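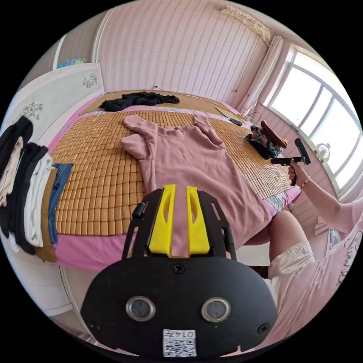 A bed is the best folding table most homes have, and a bamboo tile mat makes it better still. The mat gives you a firm, flat surface over a soft mattress, so sleeves stay where you put them and the fabric doesn't sink into the duvet. Spread one top at a time, like the dusty-pink one with its neckline towards the far side of the bed, and let the hem hang over the near side if the body is long. Keep the finished pieces in a row along one edge, and leave the rest of the mat clear for the next one.

Before you start

Wipe the mat with a barely damp cloth and let it dry. Dust collects in the gaps between the tiles and it shows up on black clothes. Run your palm over it while you're there. If a tile has a rough corner it will catch on fine knits, and a few strokes with a nail file will sort it out. If the thread has gone and a tile is lifting, turn the mat so the bad patch is under the pillows until you can mend it.

Tip the dry washing onto a chair or into a basket, not onto the bed. Once there is a heap on the bed you will be folding in the space that's left, and the heap will creep.

Make sure everything is dry. Waistbands, thick hems and the seams under the arms are the places to check. Anything doubtful goes back on the airer overnight.

Folding a short-sleeved top

Lay the top face down with the neckline away from you. Pull the side seams out gently until they are straight, then smooth from the middle outwards with the flat of your hand. Diagonal creases usually mean that one shoulder is sitting lower than the other. Lift the top by both shoulders, lower it again and most of them will go.

Deal with the sleeves before you do anything else. A bunched sleeve makes a lump that you'll find again when the top comes out of the drawer. Hold the cuff, give it a small tug and lay it flat. Then fold one side in towards the centre, about a third of the way across, and turn the sleeve back on itself so it lies along the outer edge. Do the same on the other side. You should have a long strip of even width.

Bring the hem up to just short of the neckline, then fold in half again, or in thirds if your drawers are shallow. Press down once with both hands. Don't press hard on ribbed cotton, it leaves a line.

For a wide, loose top, make the first folds a little deeper so that the strip comes out the same width as everything else. A mat with straight rows of tiles is useful for this. Pick a number of tiles and fold every top to it. If your mat has a wavy pattern, a piece of stiff card cut to size does the same job. The back of a calendar is good.

Slippery fabrics

Viscose and thin polyester slide about on bamboo. Put a cotton tea towel or pillowcase under them and they'll stay still. Roll them instead of folding if they are going straight into a drawer, starting from the neckline so the roll ends at the hem.

Lining up the finished pieces

I like a row better than a stack while I'm still folding. A stack leans, and you have to lift half of it to add a grey T-shirt to the other grey T-shirts. With a row you can see each fold and slot things in. Let the pieces overlap slightly if you are short of room. Stack them only when you're ready to carry them, heaviest at the bottom - jumpers, then long sleeves, then vests.

Keep black and white apart if the black things are new. Lint travels both ways, and a pale beige top next to a new black one will need a going-over with a lint roller. If you don't own a roller, wrap parcel tape round your hand with the sticky side out.

Into the drawer

Stand folded tops on their edge with the rounded fold uppermost. They take up less room and you can get at the one you want without disturbing the others. If they flop, the drawer isn't full enough - a shoebox lid or a rolled-up towel at the back will hold them up.

Heavy jumpers are better lying flat on a shelf, no more than four or five high.

Looking after the mat

Don't iron on a bamboo mat. The heat can loosen the backing, and steam gets in between the tiles and stays there. Don't leave damp towels on it either. If it does get wet, stand it on its edge near an open window and turn it after a couple of hours. It should be completely dry before it goes back on the bed, or you may find marks on the sheet.

To store it for the winter, roll it with the tiles on the outside, tie it loosely in two places and keep it somewhere dry. Under the bed is fine. Slip an old pillowcase over each end to keep the fluff out. When you unroll it again in May or June it may not lie flat at first, so leave it on the bed for a morning with a heavy book on each corner.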